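3.2 Sorting and weighing of household textiles

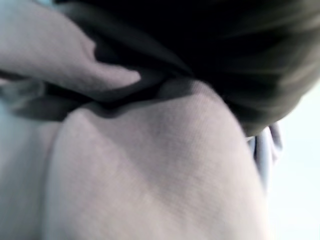

Households in both towns were asked to keep all discarded clothing and linens in the bags provided and to leave them at the curb on the first collection day of the month. Bags from Clondbridge were taken to the Mandow depot, and bags from Nernholm were handled at a smaller site on the edge of town. The two sites used the same scales and the same recording sheet. Bags that had split or had been mixed with kitchen waste were logged and left out of the analysis.

Each item was weighed on its own and placed in one of 5 groups: cotton, wool, synthetic, blended, and unknown. The fiber label was used where one was present. Where the label had been cut out or had faded, the sorter made a judgment by hand and marked the entry as unlabeled. Dark items gave the most trouble at this stage — black knits in particular were often moved from one group to another when a second sorter checked them. Figure 4 shows dark fabric in folds.

Condition was scored separately from fiber. An item was scored as wearable if it had no holes, no broken fastenings, and no stain visible at arm's length. Pilling and light fading were ignored. We chose this fairly loose standard to match the one used by charity shops in the area, which accept faded clothing but turn away anything with a broken zipper.

In total, 2,485 items were entered for the two towns. Of these, more than 70 percent came from Clondbridge, which has the larger population and had a longer collection period. Results are therefore reported as shares within each town. Direct comparison of total weight would mostly reflect the number of bags handed out.

Blended fabrics made up the largest group in both towns. Wool was rare in Clondbridge and more common in Nernholm, where the housing is older and winter coats and blankets were given up in April. We did not collect data on the age of the items, so we cannot say whether the wool had been in use until recently or had been stored for years.

One limit of the method should be noted. Socks, underwear, and single gloves were often rolled together or stuffed inside other garments, and some were probably missed. Their weight was still counted as part of the outer item — a small error for coats, but a larger one for light shirts. Section 3.3 describes the correction applied to the shirt data.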